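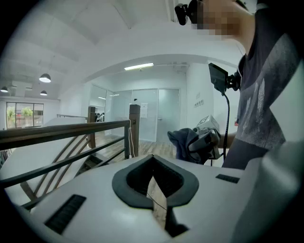 3.2 Data collection

Demonstrations were recorded with two handheld grippers. Each operator completed 20 practice trials before logging began. Eetu Hyvönen and Nayeli Salazar recorded the cloth trials; I did the labeling. Trials in which tracking dropped out were removed, leaving 78 for training. The policy trained on these folded the test cloth in 32 percent of runs. Error was largest at the second grasp, as discussed in 4.1.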